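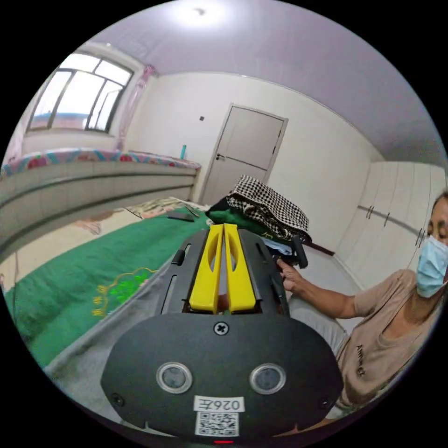
The Gorgate G2 is a hand-held gripper for recording cloth work, sold singly or as a left and right pair. This page covers setup, routine care and finger replacement. The yellow fingers are a wear part and come off without opening the housing. Each has a long slot through it, and the two should stand side by side with a narrow gap, as on the unit shown. The label and QR code sit with the two lenses on the flat face of the housing. Have the number on the label ready when you order parts.

Before first use

Fit the handle and tighten it by hand. Squeeze and release the grip ten times or so with nothing between the fingers. The travel should feel even from end to end. If one finger drags, loosen its mount a quarter turn, close the grip fully, and tighten again with the grip held closed.

Check the cross-head screw below the fingers. It should be snug. Overtightening it puts a slight bow in the mount, and the fingers will then meet at the base before they meet at the tips. Thin fabric slips out of a gripper in that state.

Pairs are matched at Lodska before shipping. Keep them together, and if you run several pairs, write down which two numbers go with each other.
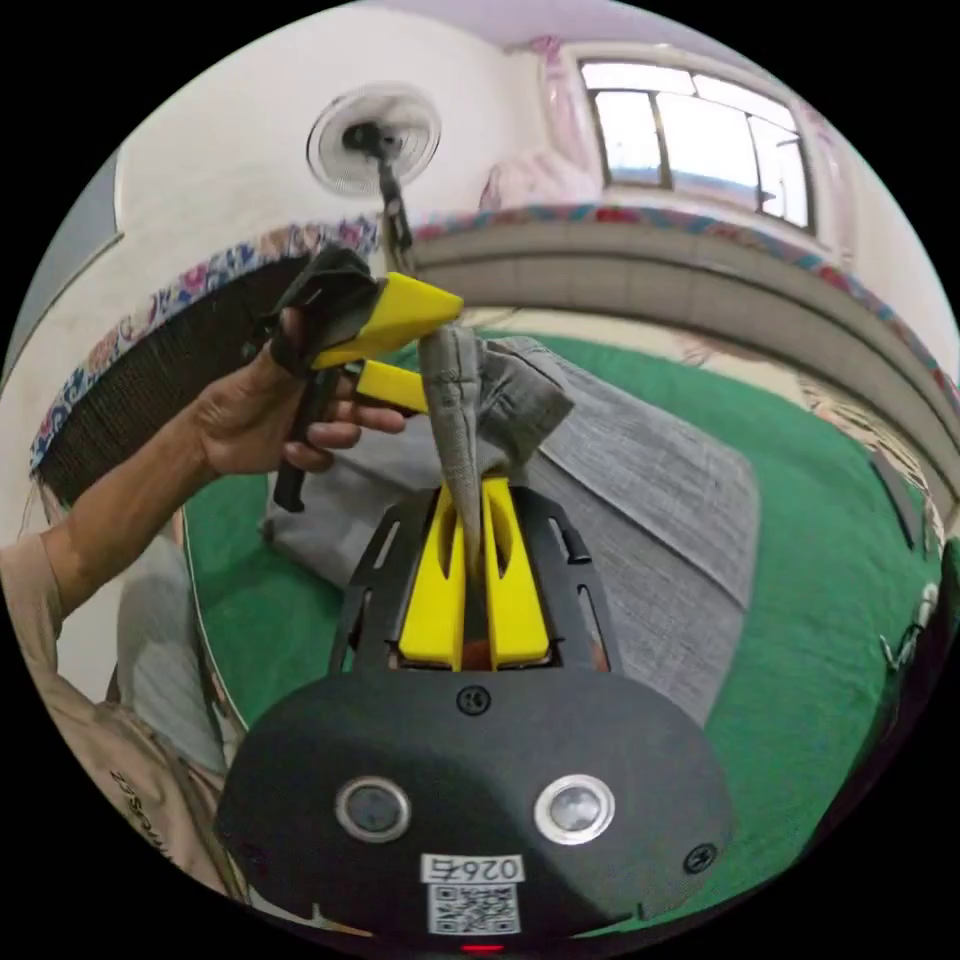 After the first day of use, check the same screw again. New mounts settle a little. Once it holds its position overnight, you can go to the normal schedule.

Routine care

Every day: wipe both lens windows with a dry microfiber cloth. Do not use paper towels. Blow lint out of the finger slots and the slotted rails. Knits and fleece shed the most and will pack into the rails in one session.

Every 200 hours: take off the fingers, brush out the mount, and look at the inner faces. Light scuffing is normal. Replace both fingers if the tips are rounded or you can feel a step with a fingernail. Never replace one finger alone.

Do not oil the rails. Oil holds lint and ends up on the fabric. If the action is stiff after cleaning, use one drop of dry lubricant from the Priltside kit and work the grip until it is spread.

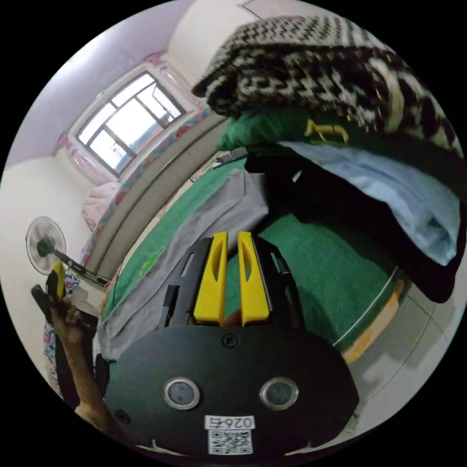 G2 with fingers side by side, gray cloth and folded items on the bed.

Changing the fingers

1. Power down and unplug.
2. Lay the gripper on a towel, lenses up. Do not rest it on the lens rims.
3. Remove the retaining screws on one finger and slide it forward out of the mount.
4. Clean the seat. A dry toothbrush works well.
5. Slide in the new finger until it stops, then start the screws by hand.
6. Do the other finger the same way.
7. Close the grip on a folded sheet of paper and tighten everything in that position.
8. Pull the paper. It should resist the same amount at the tip and at the base.

Run the zeroing routine after any finger change. Old zero values will make the recorded opening wrong by a small amount, and it is hard to spot later in the data.

Common faults

Cloth slips at the tips: worn fingers, or the center screw is too tight.
Grip does not return fully: lint in the rails. Clean first, then check the return spring.
Hazy picture from one side: fingerprint on the lens window.
Fingers out of line after a drop: stop using the gripper and send it in. The mount is probably bent.

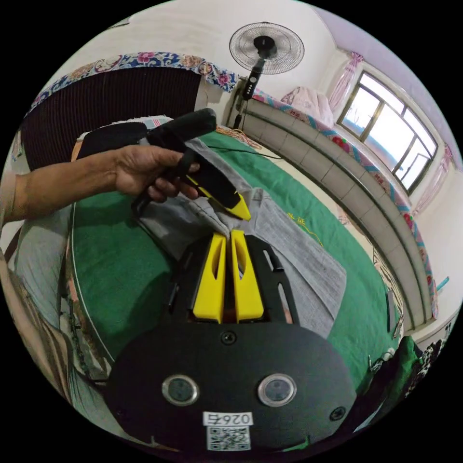
One customer wrote to us in July that a pair used mostly on heavy trousers went more than 200 hours before the tips needed changing, but that the left gripper wore faster than the right, and asked whether the fingers could be swapped over. They can, as a matched set. Move both fingers of one gripper to the other, then zero both units.

Parts

Finger set, yellow, two pieces: $37
Complete finger mount with rails: $284
Priltside cleaning kit: sold by Mofokeng, not stocked here

Page updated September 30, 2018. Repairs are handled at the Lodska workshop. Pack the gripper with the fingers closed and include both units if the pair needs to be rematched.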